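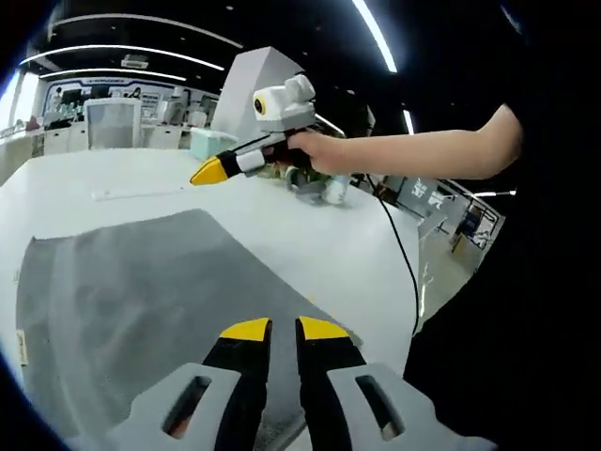

Does a large mat need to be fixed down on a smooth white tabletop?

Usually it doesn't, provided the underside is clean and the mat has had time to lie flat. Fixing is worth the trouble when the mat is light, when it overhangs an edge, or when people lean on one corner all day.

The rest of this post is about the shared white table and what lives on it. I changed the layout in October and have been keeping notes since. Some of them may be useful to anyone with a smooth pale surface, a dark ceiling and more small objects than storage.

The table is an Erkau, the long version, 2063 mm on the long side by my tape. The catalog rounds this down. The top is white and very smooth, and both properties cause work. White shows every pencil mark. Smooth means anything with a hard base will travel when a sleeve catches it.

The mat is dark gray and came from Furlow on a roll. A rolled mat remembers the roll. I left it face down for two nights with books on the ends, then turned it over, and one corner still lifted by 13 mm. A second session with the books moved to that corner brought it down. Heat would have been faster. I have warped a mat with a hair dryer before and didn't want to repeat it.

Cleaning order matters more than the product used. Wipe the table, let it dry, wipe the underside of the mat, let that dry too, then lay the mat from one edge and push the air out toward the other. If there is grit under it, the mat will slide no matter how heavy it is. Plain water with a drop of dish soap is enough. I stopped using the Bemard spray after it left a film that made the surface slick for a day.

There is a small beige label on the border of the mat. Labels on the border are easy to find and they stay clear of the working area, but the edge of a paper label will pick up lint, and a fingernail will find it eventually. Round the corners with scissors before sticking. Press from the center out. If a label has to come off, pull it back slowly at a low angle and take the residue off with cooking oil, followed by soap.

Pencil marks on the white top come off with a white eraser. Don't use the abrasive sponges. They work, and they leave a dull patch that shows under strip lighting from every seat at the table.
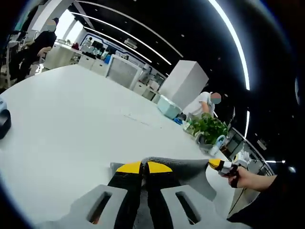 Éabha Noonan
Bench technician, keeper of the table notes

Small containers go at the back. The light green one sits at the foot of the tall white piece and is easy to reach from the long side. I prefer pale containers on this table. Dark ones look like tools from a distance and people pick them up. The container by the plant is white and light blue, same principle.

The plant is a matter of some disagreement. In favor: it is leafy, it marks the far side of the table better than tape does, and nobody has yet put a coffee on top of it. Against: it needs water, and water on a smooth top runs a long way before it is noticed. My rule is that it gets carried to the sink, watered, drained for half an hour and carried back. Flanagan waters it in place. I have asked him to use a saucer.

The soft gray sheet is for anything that shouldn't be set down directly on the white. Textured sheets of this sort hold dust and need shaking out at the end of the day, outside if possible. Don't fold them along the same line every time. Rolling is better, with the textured side out.

Lighting. The ceiling is black and the white strips run across it in curves, so nearly all the light on the table comes straight from the strips and very little from the ceiling itself. I took a meter to the middle of the table late in the afternoon and got 376 lux, which I would call adequate for sorting and poor for reading small print. The white top helps by throwing light back up at whatever is being held over it. The dark mat removes that help. If a job involves black parts, do it on the white. If it involves pale parts, do it on the mat. I resisted this for months as being too obvious to write down, and then spent a quarter of an hour looking for a white washer on a white table.

Edges are the remaining problem. Objects migrate to the edge during the day, particularly on the side nearest the person working. I now keep a clear margin of 26 mm all the way round and reset it before leaving. The width is that of the steel rule I use to check it. Cups are allowed on the table but should stand well inside the margin, and never between a cable and the edge it hangs over. A cable that drops over the side will pull tight when someone moves, and it takes whatever is in its path.

End of day takes four minutes:

Small items back into their containers
Scraps off the tabletop by hand, then a dry cloth
Soft sheet shaken and rolled
Mat wiped from the center outward
Chair pushed in

Scraps first, always. A cloth dragged over bits of tape and paper moves them under the mat, and then the corner lifts again.

Still open: whether to trim the mat so that it sits square with the table, or leave it at full size and accept the uneven strip of white along one side. Trimming needs a long straightedge and a new blade, and I have the blade.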